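Workshop tips: teaching a two-finger gripper to pick up shallow dishes

Notes from the Korkell bench, compiled by Songül Yazıcı and Pieter Sithole. Last changed in June.

These tips come out of the dish trials we ran for the Zundirley grasping work. The method was plain: a person guides the arm through a pick, the wrist camera records it, and a policy is trained on the recordings. We collected 600 guided picks in the first set and 3550 in the second. Most of what follows was learned between the two.

Start position

Park the open gripper short of the dish, with the whole rim in the wrist view. If the first frame shows only part of the rim, the policy tends to drive forward until it finds the rest, and by then a finger is over the dish. Vary the start height and the approach angle between recordings. Our first set used one height throughout and the policy failed at any other.

Opening width

Open the fingers wider than the dish before moving. Opening on the way in saves a second or two and costs a lot of picks, as the finger tips catch the lip and push the dish along the table. For a dish wider than the gripper can span, use a rim grasp, one finger inside and one outside, and record it as a separate task. Mixing the two grasps in one set gave us a policy that hesitated between them.

Light

One lamp, to one side, set low enough to bring out the rim. Overhead light alone flattens a pale dish and the depth estimate goes with it. Move the lamp every so often during collection. Wian Xaba kept it fixed for a whole afternoon and the resulting policy followed the highlight on the lip instead of the lip itself. 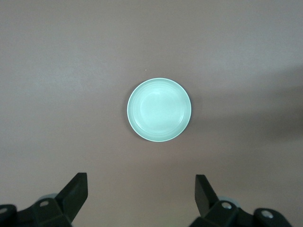 Can the same recordings be used for bowls and saucers?
Saucers work with little change, since the rim sits at nearly the same height. Bowls need their own recordings, because the fingers must close further up and the arm has to stop sooner.

Table surface

Matt, and darker than the dish. Gloss gives a second rim in reflection. Wipe the table at the start of each run. Crumbs did no harm in our tests, but a damp patch let the dish slide and spoiled 23 recordings before Lungile Zwane noticed it.

Closing and lifting

Close slowly until the motor current rises, hold, then lift straight up. Do not tilt the wrist during the lift. Record the hold as a proper pause. If the operator hurries it, the policy learns to lift while still closing, and the dish drops from one side.

Which recordings to keep

Keep slow ones and slightly crooked ones. Discard any in which the operator touched the dish by hand. Keep recoveries, where the first grasp slipped and the second held, and label them as such. Leaving them out made the second policy worse on thin rims, and we put them back.

Camera care

Clean the wrist lens with a dry cloth before the first run. Check the camera bracket for play at the same time. A loose bracket shifts the view by a small amount and the older recordings no longer match. Estíbaliz Nieto keeps the bracket settings in the Matlala folder, under the name of the arm.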